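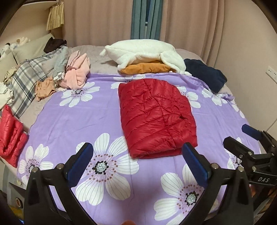 Most people own too many coats, and I think the stores that sell them have talked us into it. I count myself in this. At one point I had a coat for rain, a coat for dry cold, a coat for wet cold, a coat for the office, and a vest that I never did find the right weather for.

My argument is simple. One good padded jacket, looked after and repaired, will do for nearly everyone who lives in a town and gets around by car, bus or on foot. The rest is closet filler. I'm leaving out people who work outdoors all day, and people who climb mountains. They know what they need and they don't need to hear it from me.

I live in Prikitz, where winter starts in November and is in no hurry to leave. It gets cold, but it is a town kind of cold. You walk from the house to the car, from the car to the store, from the store back to the car. The longest wait I have in a normal week is 12 minutes for the bus to Plestetti. The jackets in the windows on the main street are sold as if we were all going to spend the night on a glacier. The one I stopped to look at last week cost $500. The tag had a temperature rating on it that this town has never come close to.

Nobody buys that jacket for the cold. They buy it because last year's has gone flat, or has a small tear, or because the color looks old. These are the three reasons I hear most, and I don't think any of them is a good one.

Take the flat jacket first. Padding goes flat because it has been worn for years without a wash, or stored all summer under a pile of other things. Much of the time it comes back. Read the label, wash it on a gentle cycle, use very little soap, rinse it twice, and then dry it on low for far longer than seems right. I stop the dryer every so often and break up the clumps with my fingers. Down takes the longest, and if you take it out early it will smell. The synthetic kind is easier. It's a dull afternoon's work and it costs a couple of dollars.

The tear is easier still. A repair patch takes a minute to put on and holds for years if the cloth is clean when you do it. If you care how it looks, a tailor can sew over it. The one I use charged me $3 to close up a hole in a pocket, and was surprised that I had brought the jacket in at all. People used to bring in coats all the time, I was told. Now it is mostly hems and zippers on pants.

Zippers, by the way, are the one part I would pay for without complaining. A broken front zipper is what sends a lot of good jackets to the trash, and a new one can cost more than people expect. It is still far less than a new jacket. Before you pay for the whole thing, have someone look at the slider. Often that is the only part that is worn.

As for the color, I can't help you there. If you are tired of it, you are tired of it. But I would say that a jacket is something other people look at more than you do, and they are not paying much attention.

I know what the other side says. Wendico, the chain that opened out by the highway, sells a padded jacket cheap enough that repair seems silly. For a family with several kids who grow every year, I understand it, and I wouldn't tell anyone short of money to feel bad about a cheap coat. But the ones I have handled there had thin thread and long stitches, and a seam that opens in the first winter isn't cheap if you have to buy again in the second. Handing coats down between cousins and neighbors used to cover that gap. It still could.

There is also the matter of where the old ones go. The church hall at 221 Lo Street takes winter clothing, and they will tell you at the door that they get plenty of coats and not enough that can be worn. Dirty ones, ones with a dead zipper, ones with the stuffing coming out. Dropping off a coat like that hands the job of throwing it away to somebody else. If you are going to give one, wash it first – and check the pockets.

I got rid of all but two of mine last year. I kept the padded one and the rain shell, which fits over it when the weather is really bad. The padded one is due for a wash before the real cold comes, and it needs a stitch at the left cuff.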